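From: Grethe Ingvarsson
To: kitchen-list
Date: Friday, April 18, 2025
Subject: Re: Counter layout for the shared kitchen, second draft

Malou Kragh wrote:

> Hi all,
>
> I've been through everyone's comments from January and I think we're close.
> The proposal is to keep the microwave at the left end of the quartz, put the
> portable-size cooktop next to it, and leave the right end for trays. Sedska
> says in their planning guide that a "hot run" like this saves steps, since
> you go from heating to cooking to plating in one direction. Mogens likes it.
> Mikkel likes it as long as he doesn't have to move the coffee things again.
>
> The only extra cost would be the Pludico shelf, which is 118 with the
> brackets. I'd like to order it next week unless somebody objects.
>
> Malou

Somebody objects. Sorry, Malou. I know you've put hours into this and I did read both drafts, including the appendix.

My trouble is with the phrase "hot run." I've cooked in a lot of kitchens and I have never once gone from microwave to cooktop to plate in a straight line. I go from the fridge to the sink, back to the fridge because I forgot the butter, then to whichever bit of counter has room. What I want next to a cooktop is a place to put something down. In the new layout the microwave takes one side and the other side is promised to trays, so the thing you put down ends up on the cooktop itself. Glass is slippery, people forget which zone they used, and a plastic plate is a poor thing to leave there if somebody switches it on.

You'll say I'm exaggerating. Look at the plate.

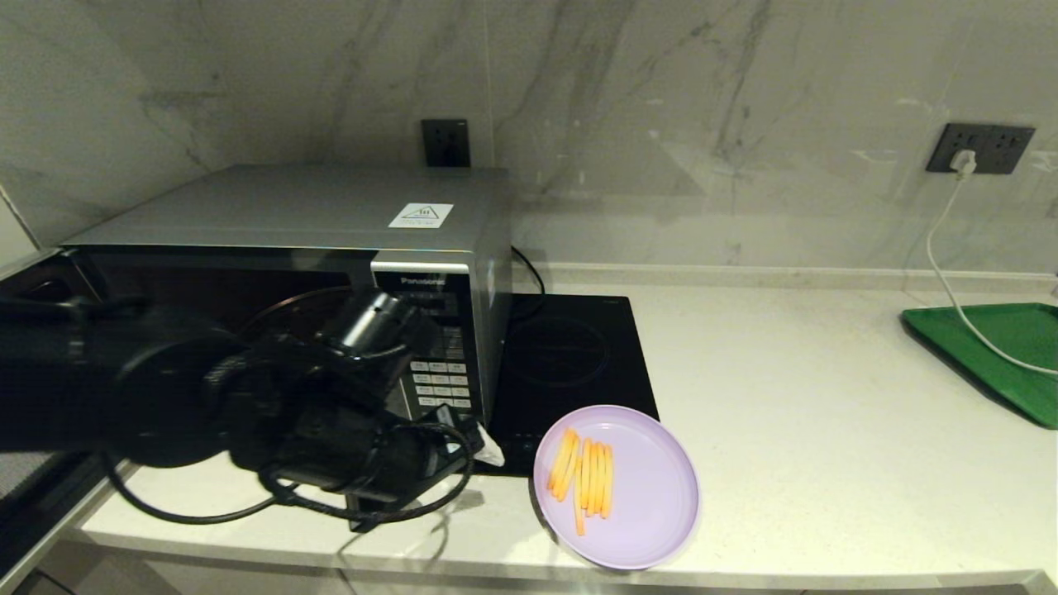 The left end of the counter as it is now, microwave and cooktop side by side.

Half on the cooktop, half on the quartz. I've done the same thing myself, more than once, with a cutting board. It's where your hand goes when you're facing that part of the wall. A planning guide can call it a run if it likes, but if the first place people set down a plate of snacks is across the edge of an induction cooktop, then I think the layout is telling us something and we should listen before we buy a shelf for it.

Second point, the outlets. There's a single one right above the microwave with nothing in it, and the double one is farther along to the right. In the picture the double has a white plug in it and the white cable comes down, loops across the counter and goes over the edge of the green tray. So the part of the counter that draft two sets aside for trays is also the part with a cable lying on it. Draft two doesn't mention cables at all. I searched for the word. If the answer is "we'll tidy them," I'd like to know who, and with what. We bought those Clodenico clips for the old kitchen and they fell off tile inside a week. I have no reason to think they'll do better on marble, whatever it says on the packet.

Third, the shelf. Signe asked in January what would go on it and I don't believe she got an answer. The drawing shows it over the cooktop. I would not put anything I cared about over a cooktop, and I'd be reaching across a hot pan to get it. If it's for spices, they'll go stale from the steam. If it's for plates, see above. If it's for looks, fine, but then let's say so, and let's say that we're drilling into a marble wall for looks. Zakharchenko quoted us 50 a hole the last time we asked about stone, and I count that as part of the price of the shelf even if it arrives on a different invoice. The 118 is going to be almost 500 before we're done, once you add the drilling, the sealing and somebody coming back a second time.

To be fair to the proposal, there are things in it I agree with. The microwave is fine at the left end. The door and the buttons both face out where you can get at them, and I don't want to start a new argument by moving it. I also agree the trays need a home, because at the moment they live wherever they were last used. I just don't think the home should be underneath the only double outlet on that stretch of wall.

What I would try, before spending anything:

Swap the cooktop and the tray space. Microwave on the left, a clear bit in the middle, cooktop farther right. Then there's a landing spot between the two that serves both of them.

Stand the trays on their edge in the lower cabinet, where the baking sheets were before Mikkel put the coffee filters there. I realize this reopens the coffee question. I'm prepared to reopen it.

Use the single outlet for whatever lives on the counter at that end, and keep the double for things that come and go. One rule, and it can go on a piece of tape inside the cabinet door.

Leave it like that for 8 weeks and see what people complain about. My guess is they'll complain about the cooktop cord, because I haven't checked how far it reaches, and I'd rather be caught out by a cord than by holes in the wall. Mogens, could you measure it? You have the long tape.

I may be wrong about all of this. I was wrong about the faucet, as several of you have reminded me. But I did notice that the January comments were "been through" and yet three of the questions in them are still sitting there, and two of those were Signe's. I would like to see them answered on the list before anyone orders from Pludico, even if the answer is that we don't care.

Also, a small thing. The draft says the counter is "granite or similar." It's quartz, as you say in your own message. It matters for the hot pans, so please fix it in the next version.

Grethe

P.S. Malou, I still have your blue folder with the paint cards. I'll leave it by the door.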